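Chapter 4
Keeping Records in a Small Office

Learning aims
By the end of this chapter you should be able to:
explain why an office keeps records
tell the difference between a current file and a closed file
choose a suitable order for a set of papers

4.1 Why records are kept

Every organisation, however small, produces papers that must be found again. Invoices, letters, leave forms and minutes all record a decision or a payment. A record is any document kept as proof that something took place. Papers that belong to the same matter should be fastened together in date order, with the most recent on top, before they are placed in the file.

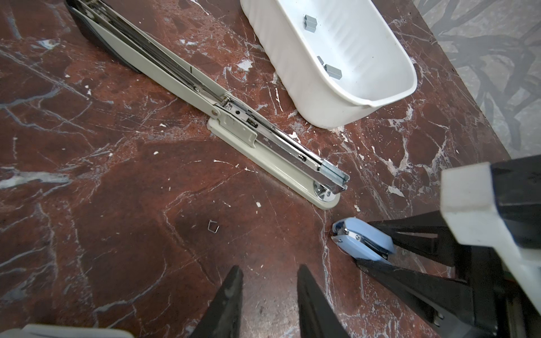

When does a current file become a closed file?
A file is closed when the matter it deals with has ended and no further papers are expected. The date of closing is written on the cover, and the file is moved to the storage shelves.

4.2 Choosing an order

Three orders are in common use: by name, by number and by date. An office with fewer than 1,000 files can usually work by name. Larger offices give each file a number and keep a separate index.

Consider the housing office at Valcombe. When Gladys Koech became its records clerk, the office held 180 tenancy files arranged by street. Tenants who moved house had papers in two or more places, and 68 files contained letters belonging to someone else. She rearranged the files by surname and placed a marker card wherever a file was taken out. Any file still missing after 30 days was reported to the office manager, Emmanuel Kinyua.

4.3 The records area

Files in daily use should be kept within reach of the staff who need them. Closed files may be stored elsewhere, provided that the room is dry and can be locked. Floors and walls should be easy to clean, and shelving should stand clear of both.

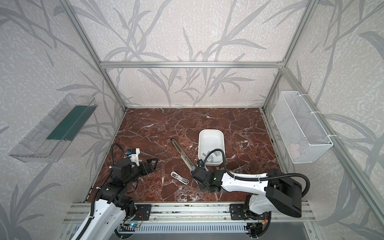 Figure 4.2 Leaf-patterned walls and a veined marble floor

Section 4.4 deals with how long each type of record must be kept. Before reading on, list the papers your own school or workplace produces in a week.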